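Erance > Atelier partagé > Outillage > Préhension > Pince manuelle Olemum

Imprimer | Envoyer par e-mail

Pince manuelle Olemum, kit à monter

La pince Olemum est un outil de préhension tenu à la main, à deux mâchoires symétriques, destiné au montage en atelier partagé ou à domicile. Elle sert à exécuter un geste à la main avec la géométrie de mâchoire que l'on compte ensuite poser sur un bras. Le kit est fourni non assemblé. Le montage demande un tournevis hexagonal, une pince à circlips et un étau léger.

Structure
Mâchoires à biellettes articulées, de teinte noire, évidées sur les bras extérieurs. Les axes sont montés serrés côté bras et libres côté biellette. Un axe monté à l'envers se repère à la main : la mâchoire force en fin de fermeture. Dans ce cas, déposer l'axe et contrôler l'alésage avant remontage, ne pas limer.

Patins
Patins nervurés bleus, amovibles. Les nervures se placent face à l'objet. Le jeu de rechange comprend 6 patins. Le patin Ashby, plus tendre, se monte sur le même support mais marque les emballages fins ; il est à réserver aux pièces rigides.

Réglage
L'ouverture se règle par la butée arrière. Régler d'abord la position fermée, patins en contact sur toute leur hauteur, puis la position ouverte. Un écart en partie basse indique un défaut de parallélisme : desserrer les trois vis du palier, refermer à vide, resserrer en croisant.

Essai de prise
Les petits emballages souples conviennent bien au premier contrôle. Ils se déforment sous une pression excessive et le défaut de réglage se lit directement sur le film. Approcher l'objet mâchoires ouvertes, centrer, fermer lentement.

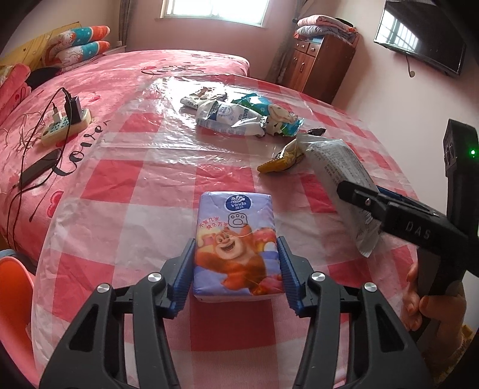
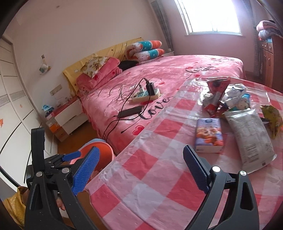
Essais sur nappe à carreaux. Première vue : mâchoires de part et d'autre d'un paquet de mouchoirs Vinda. Seconde vue : mâchoires ouvertes.

Une série d'essai compte 100 fermetures. Reprendre le serrage des vis de palier en fin de série, puis tous les mois en usage courant. Les surfaces brillantes gênent le suivi visuel du patin ; orienter le poste de travail en conséquence ou baisser le store.

Entretien
Patins : eau savonneuse, séchage à l'air. Pas d'acétone. Axes : une goutte d'huile fine, essuyer l'excédent. Ne pas graisser les nervures.

Contenu du kit
- 2 mâchoires avec biellettes
- 1 poignée
- 1 jeu d'axes et circlips
- 1 butée réglable
- 6 patins de rechange
- 1 notice de montage

Options
Support d'établi Boratwood, hauteur fixe. Patins Ashby, par paire. Le support Boratwood de première série, percé à 3 trous, n'est pas compatible avec la poignée actuelle.

Disponibilité
Prochain lot en juin. Retrait à l'atelier Erance ou envoi postal. Notice et gabarit de perçage : Hạnh Lại.

Imprimer | Envoyer par e-mail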